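### 2. Putting the bottles in the tray

1. Place the tray on the tabletop, just below the small round hole.
2. Check that the tray is empty. Wipe it if needed – only a dry cloth, please.
3. Lay the shampoo bottle on its side next to the tray.
4. Close the cap firmly before you lift the bottle.

**Caution:** Do not load the Clolura tray with more than 10 bottles.
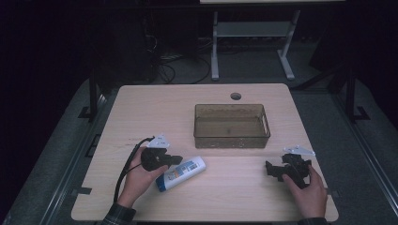
*Fig. 2 – Brown tray and shampoo bottle with dark blue cap.*

**Note:** The tray can be lifted by its slotted handle.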